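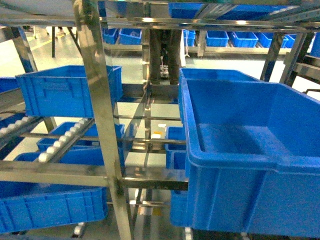

Beddoe Alumni Service Medal: Frequently Asked Questions
Last updated November 17, 2025

What is the Beddoe Medal?
The Beddoe Medal is given each year by the Okcombe College Alumni Association to graduates with a sustained record of service in teaching, coaching or academic administration. It is separate from the Kaler Prize, which covers published research and is run by the Graduate School under its own rules.

Who is eligible?
A nominee must hold a degree from Okcombe College. Certificates and non-degree credit do not count. The nominee must have graduated at least 20 years before the closing date of the current cycle. Current members of the Board of Trustees may not be nominated until one full cycle after their term ends.

Can someone be nominated after death?
Yes, if the death occurred within the current cycle or the one before it. Select "posthumous" on the form and enter contact details for the next of kin.

Who can submit a nomination?
Any graduate, current student, or current or retired employee of the college. Self-nominations are not accepted. A department may submit more than one name, but each name needs its own form.

How do I submit?
Nominations are made online through Govodus, the same system used for class notes and reunion registration. Sign in, open Awards, then choose Beddoe Medal. If you have never used Govodus, request an account with your graduation year and the name you used while enrolled. Accounts are approved by hand, normally within two business days.

What does a complete nomination contain?
The form, a statement of service, a résumé or list of positions held, and two letters of support. At least one letter must come from a person who did not work in the same department as the nominee. Letters are uploaded by their authors through a link sent by the system. Letters sent by email or attached by the nominator are not read.

Is there a page limit?
The statement of service may run to four pages. The résumé may run to 20 pages. Anything past the limit is removed before the file goes to the reviewers. Letters have no limit.

Which file types are accepted?
PDF only. Scanned documents are accepted if the text is legible at normal size. Password-protected files will fail at upload and the system does not always show an error, so check that the status column reads "Received."

When is the deadline?
Nominations close at 5 p.m. Central Time on the second Friday in December. Letters of support may arrive up to one week later. The form itself cannot be reopened once the deadline has passed.

Do nominations carry over?
A complete nomination stays active for three cycles. The nominator gets a notice each fall and may replace the statement or the résumé. Letters carry over unchanged unless the author withdraws them. Incomplete nominations are deleted at the end of the cycle.

How are recipients chosen?
Five reviewers score each file independently on length of service, effect on students, and service to the profession. Scores are combined and the highest files are discussed at one meeting. Reviewers who have written a letter for a nominee do not score that file. Scores and comments are not released.

How many people have received the medal?
The roll lists 151 recipients. It can be searched by class year or department under Past Recipients.

Does the recipient have to attend the ceremony?
Attendance is expected but not required. The ceremony is held in the Kaler Hall auditorium, which seats 212. Each recipient gets eight reserved seats. Other tickets are free and are released through Govodus.

How do I correct an entry on the roll?
Use the Correction link beside the entry. Name changes need no documents. Changes to degree or class year are checked against the Registrar's records before they are posted.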